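Contents | Previous | Next | Index

Chapter 10
Planning Motion Near Flexible Parts

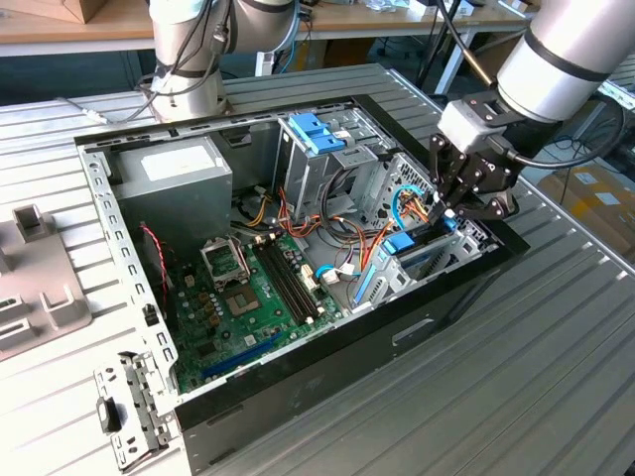
Figure 10.1 Two-arm cell with an open desktop computer. The right gripper is lowered near a cluster of orange and yellow wires.

The planners in earlier chapters assumed that every obstacle was rigid and that its shape was known before the query. Cables break both assumptions. A cable has no fixed pose, it moves when touched, and in a depth image it often covers the part the arm has to reach. In the case of Figure 10.1, power cables cross the center of the enclosure between the supply, the motherboard and the drive bays.

This chapter treats the problem in software terms. Section 10.1 defines a two-layer scene model: a rigid layer for the case, cages and board, and a soft layer in which each cable is a chain of short segments with a confidence value. Section 10.2 covers fitting those chains to point data. Section 10.3 changes the collision check so that contact with the soft layer adds cost, while contact with the rigid layer still rejects the path. Section 10.4 adds the second arm and the shared workspace lock.

Examples use the Losell planning library and the Jirneck log format introduced in Chapter 2. The Ornanora log set, used in the exercises, holds 3,058 planning queries, 56 of which have no valid path under the rigid model. Readers should be familiar with sampling-based planning and with the gripper frame conventions of Appendix B.

10.1 The Two-Layer Scene Model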